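Task board (manipulation)

A task board is a flat panel or set of panels fitted with small controls, connectors and fasteners that are operated, plugged, turned or pressed as a series of short manual exercises. Task boards are used in trade training, occupational therapy, product testing and the study of handling skills. The parts on a board are usually ordinary hardware bought off the shelf, and the board is sometimes called a skills board, a control board or, in early childhood settings, a busy board.
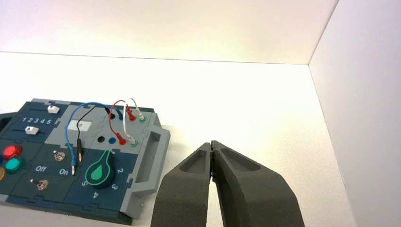 Boards intended for electrical and electronic skills form a distinct group. They concentrate on the kinds of parts found on the front of bench equipment: push buttons, toggle switches, sliders, sockets and small displays. Boards for mechanical skills carry bolts, latches, hinges and gears, and the two groups overlap in practice.

Construction

The simplest boards are a single sheet drilled to take the components, with the wiring or fixings hidden behind. Larger ones are divided into panels, each carrying one kind of task. Panels may be screwed to a common frame, slotted into rails or joined along shaped edges like the pieces of a jigsaw puzzle. Interlocking panels allow a worn section to be replaced without stripping the rest of the board, and allow the order of the tasks to be changed between sessions.

Panels are often made in two or more colours so that neighbouring tasks can be told apart. Dark panels with white lettering are common because the labels stay legible under bright workshop lighting. A matte finish is generally preferred to a gloss one, as glare can hide the position of a small lever or the mouth of a socket.

Boards meant for repeated use are kept low and wide so they do not tip when a control is pushed sideways. Rubber feet or clamps are used on smooth tabletops. A board that is free to shift makes even an easy task harder, and some instructors leave it unclamped for that purpose.

Common components

Push buttons are usually the first task given to a new user. They call for a straight press and enough force to reach the end of travel. Colour is used to identify them, with red, green and yellow the usual choices, and an instruction may require them to be pressed in a set order. A domed cap is easier to find by touch than a flat one, but it is also easier to slip off if pressed near the rim.

Toggle switches have a short lever that moves between two or three positions. The positions are normally labelled, most often with "On" and "Off". The lever is small in relation to the force needed to move it, and users tend either to push too gently or to overshoot and strike the panel.

Slider controls have a knob that travels in a straight slot. Many are printed with a numbered scale so that a target position can be given. Moving the knob to one end is simple, while stopping it at a numeral partway along takes finer control. Where two sliders are mounted one above the other, the gap between them has to be wide enough that moving one does not disturb its neighbour.

Banana sockets accept the single-pin plugs used on test leads. The plug must be lined up squarely with the socket and pushed home against the grip of its spring. Sockets are colour coded, and matching a lead to the correct socket is commonly made part of the exercise. Black is conventionally used for the common or negative connection, with other colours varying by maker and by country.

Displays range from a single indicator light to a small screen. On some boards the display gives the next instruction, and on others it shows a count or the elapsed time. Boards without a display rely on printed cards or a spoken instruction.

Use

A session normally begins with every control returned to a known starting position. The user then works through a list of actions, which may be timed. Scoring varies. One method records only whether the list was completed, while another deducts marks for wrong presses, for controls moved by accident and for plugs left partly inserted.

The Plurkex schedule, a set of exercises written for college workshops, contains 96 separate actions arranged in 3 grades. The first grade uses buttons and switches only, the second adds sliders, and the third adds plugs and sockets. The shorter Utel schedule has 50 actions and is intended for a single sitting.

Boards are generally placed on a plain, pale surface with even light. Patterned benches make it harder to pick up dropped plugs and loose leads, and strong light from one side throws shadows across the slots. Low walls are sometimes placed behind and beside the board to stop small parts rolling away.

Care and maintenance

Sliders collect dust in their slots and become stiff or uneven. They are cleaned with a soft brush, with contact cleaner kept for those that are wired to a circuit. Toggle switches loosen at the mounting nut, and a switch that turns in its hole should be tightened before further use. Printed labels wear fastest beside the most-used controls. Engraved labels last longer but cost more.

Banana sockets lose their grip if undersized or damaged plugs are forced into them. The workshop notes issued with the Ilitz board recommend checking every socket after 205 insertions. Spare button caps are usually kept with the board, along with the card listing the starting positions.

See also

Busy board
Control panel
Hầu board
Pegboard test
Test lead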